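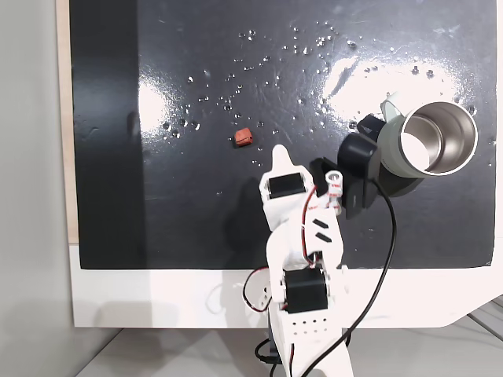 Water drops on black gloss worktop, how do you dry yours?

Groltari Home Forum > Kitchen > Surfaces and cleaning

plank_and_tile
Wed 9 March
Good evening to all. We have since 6 months a black gloss top in the kitchen, and I am still not friends with it. Every small drop of water that stays on it leaves a white ring when it dries. Our water is very hard. I wipe with a microfiber cloth, but then I see stripes under the ceiling light, and I start again. My husband says I should look at it less. Is there a method that works for daily use? I do not want to spend my evenings on this.

Drustlow_Dan
Dry cloth straight after the wet one. Two cloths, always. If you let it air dry you lose, with water like that.

mirabel64
I disagree with the two cloths, sorry. I did it for years and had two wet cloths hanging in the kitchen and still stripes. What helped me was a window squeegee, the small kind for the shower. Pull the water toward the sink and finish the edge with paper. It takes me less than a minute.

Drustlow_Dan
A squeegee on a worktop pushes crumbs under the rubber. One grain of salt and you have a scratch 700 mm long. Ask me how I know.

mirabel64
Then you wipe the crumbs first, no?

plank_and_tile
Thank you both. I have a squeegee in the shower, I will try it on the weekend - after the crumbs, Dan, I promise. What about vinegar for the old rings? The shop told me never, my neighbor told me always.

Godelieve Verschueren
It depends what the top is made of. On natural stone, please no vinegar, it can eat the polish and then you have a dull spot forever. On glass or on a gloss laminate, a little vinegar in a lot of water is normally fine, but you must rinse and dry. Look in the papers of your kitchen, the maker usually writes it there. Ours came from Verbeke and there was a care sheet in the drawer with the screws, I found it only when we moved.

hobnail17
Everybody here is fighting the drops, but the lamp is the bigger problem. We changed a bright ceiling panel for a softer light under the cabinets and I stopped seeing half of the stripes. They are still there, I suppose.

Drustlow_Dan
That is cheating.

hobnail17
It is, and I sleep well.

plank_and_tile
I found the papers, it is laminate. Vinegar is allowed "diluted and for short time". I tried it on the corner near the kettle and the rings are nearly gone, only one old one is left. The lamp I must first discuss at home, because he chose it.

mirabel64
For the last ring, leave a damp cloth with the same mix on it for two minutes and then rinse. Do not scrub with the green side of the sponge!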